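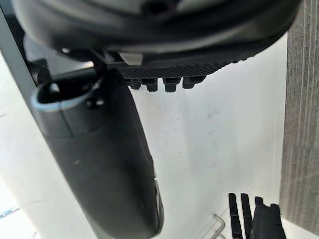 Renzo Pagano asks whether the salt can go in before the mains water is turned back on. It can, provided the brine tank has been rinsed and the float moves freely. Users of the older Brinex cabinet should follow the same order.

4. First fill and hardness setting

4.1 Before starting

Check that the bypass valve is at BYPASS and that the drain hose runs downhill along its whole length. The hose must end above the rim of the standpipe, with a clear air gap.

CAUTION: Do not connect the softener to a supply hotter than 25 °C. The resin will be damaged and the seals may leak.

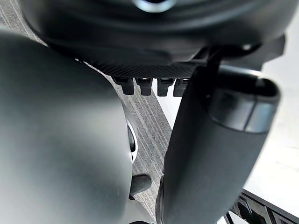

Fig. 2. Dark housing, textured strip and row of four tabs.

4.2 Filling the brine tank

1. Lift the lid and remove the packing ring.
2. Pour in 4 litres of cold tap water.
3. Add one full bag of tablet salt. Do not use table salt or rock salt.
4. Level the salt by hand. Keep it clear of the brine well.
5. Replace the cap on the brine well, then close the lid.

Note: Block salt may be used only with the Negri tray, supplied separately.

4.3 Letting water into the unit

6. Open the nearest cold tap.
7. Turn the bypass valve a quarter of the way towards SERVICE and wait until the tap runs without spluttering.
8. Turn the valve fully to SERVICE.
9. Close the tap. Inspect both Flikex hoses at each end and tighten any joint that drips by hand only.

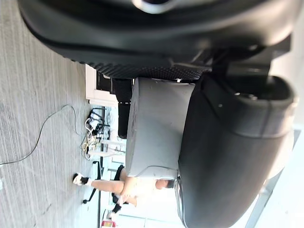
Fig. 3. Curved black housing with small silver ring; rounded finger at right.

4.4 Setting the hardness

The Ivon controller leaves the factory set to 200 mg/l. Change it if your supplier gives another figure.

10. Hold SET until the display flashes.
11. Use the arrow keys to enter the hardness in mg/l.
12. Press SET once to store it. The display returns to the clock.

If the supplier quotes French degrees, multiply by ten. A reading of 32 is entered as 320.

Note: Regeneration starts at 2 a.m. unless changed in menu P3. Water drawn during regeneration is not softened.

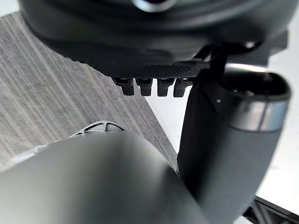
Fig. 4. Underside of housing: textured panel with four short prongs.

4.5 If the display shows E2

The valve motor has not reached its home position. Switch off at the wall, wait one minute and switch on again. If E2 returns, set the bypass valve to BYPASS and refer to section 9. The household supply is not affected while the unit is bypassed.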